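How I Sort the Odds-and-Ends Bin

I put this off until March every year, and then it takes me 29 minutes with the radio on! Start by pulling everything toward the middle of the bin so you can see what you've got. Toys and kitchen stuff always end up together at my place, so I go by type. Soft things first, then bowls, then whatever's left.
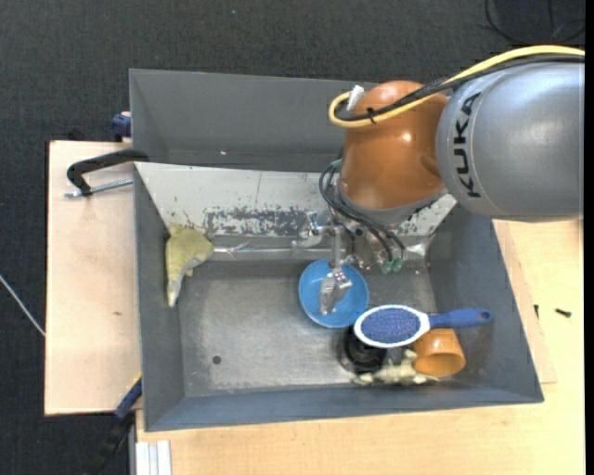
Bowls get a rinse in warm water and go upside down on a towel (my friend Cempaka skips the towel, but I hate the clatter). Soft toys get a shake outside and a quick wipe with a damp cloth. Let it all dry overnight before anything goes back, and wipe out the corners of the bin while you wait.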